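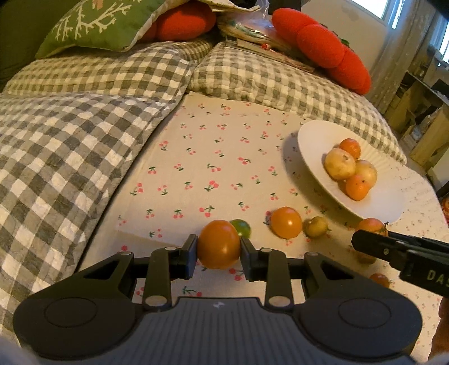 Kategorie: Datenerfassung / Handgreifer

Ticket 204, Projekt Vestelel
Gemeldet von: Comfort Aryee, 14. September 2022
Status: in Bearbeitung

Aufgabe »Obst auf Teller«, zwei Greifer, Unterlage Kirschtuch auf Bett. Von 600 Episoden verwirft der Import 9 mit »Zeitversatz links/rechts«. Betroffen sind nur Episoden, in denen ein Greifer die Tomate geschlossen hält und der zweite noch über dem Tuch steht.

Geprüft: Uhrenabgleich i. O., Speicherkarten getauscht, Fehler bleibt. Puffer auf 2000 ms erhöht, Neuimport läuft.

Offen: Limette hinter der Tomate teils verdeckt, Label bitte prüfen. Rohdaten bis zum Abschluss nicht löschen.

Kontakt: Support Gratden | © 2022 Gratden | Nach oben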